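October 23, 2025

Counter stood at 1397 accepted episodes when I unlocked the cell. Target for the Tuline set is 1588 by the end of the month. Kleinschmidt want the clutter portion weighted more heavily than we agreed in April, so I rewrote the prompt sheet before starting and took out the single-object picks.

Recalibrated the wrist camera first. Reprojection error was a little worse than yesterday, still inside tolerance. Left it.

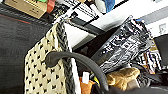

Containers remain the weak part of the set. The policy trained at Lultness on the first 400 episodes closes early on anything with a rim and then reports a grasp. I asked Finn Ruppert to approach from more varied angles and to avoid correcting at the last moment. The woven basket with the braided edge and the black curved handle near it are a fair test, as both present a graspable edge well before the gripper gets to the small items lower down. Labelled those approaches separately so they can be held out.

Changed the teleoperation gain after the first block. Finn finds the old value sluggish near the shelf and I think he is right. Logged the change in the header, which I forgot to do last time.
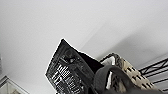
Wrist view, camera tilted up. Finger against the black item, print not readable.

Exposure is a problem at that attitude. The ceiling takes over the metering and dark items lose their surface detail. Locked the exposure for the second block and noted the episode numbers on either side. Prevurard's loader assumes constant exposure within a session, so I shall have to split the session in two before upload.
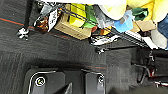
Segmentation took most of the afternoon. The automatic masks merge neighbouring objects whenever something thin passes in front of them, and I have been redrawing them by hand. The yellow and green objects on the wire cart are typical: the rods cross both, and the tool returned one mask with stripes missing. The blue roll of tape gave less bother. I will write up a rule for thin occluders, probably to annotate through them and flag the frame.

Second block was cloth. Instruction text is "pick up the cloth and lay it flat", one attempt per episode, no regrasp. Finn asked whether a fold left in one corner counts as flat. The sheet does not say. I have ruled that it counts if the fold is smaller than the finger pad, and will apply that backwards to the earlier episodes.

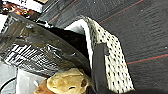

Applying it backwards means going through the final frames of every cloth episode to date, 428 of them, and I would sooner do it by hand than trust the success classifier, which was trained on my old judgements in any case. Finn will take the even numbers. Where we disagree the episode is dropped.

Disk at the cell is nearly full. Started the copy to the server at six and left it going. To do tomorrow: split the session, check the gripper timestamps against the camera clock, reply to Kleinschmidt on the weighting, order finger pads.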